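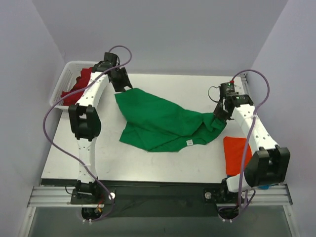

Kitchen & Table > Cloths and Towels

Varnano Cleaning Cloth, Emerald

The Varnano is a plain green cloth for counters, glassware and general wiping up. It is sold one at a time or in packs of 6, and comes in one color, a bright emerald green. A small white label, likely a care label, is sewn into a seam.

The cloth is 100 percent cotton with a weight of 190 grams per square meter. It is soft enough to bunch up in one hand and push into the bottom of a tall glass. It creases easily. For a flatter finish, shake it out while damp, pull the corners square and fold it before it dries completely. It can be ironed on a medium setting.

Wash before first use. The dye is strong and some color will come out in the first two washes, so keep it away from whites and pale colors until then. After that it can go in with other dark or bright laundry. Do not use bleach. Fabric softener leaves a coating on the cotton and makes it slower to take up water, so leave it out. Tumble dry low or hang.

Expect some shrinkage after the first warm wash, mostly along the length.

The Varnano is made for Jarndale at the Clastthorpe mill and replaces the older Brandes cloth, which had a looser weave and no label. Customers who have the Brandes can mix the two in the wash. The greens are close but do not match exactly.

Item number 864. Single cloths ship folded in a paper band. Packs ship in a plain box. Unwashed cloths can be returned in their original packaging. Questions about bulk orders go to Henrik Teuber in the Jarndale sales office, mornings only in January.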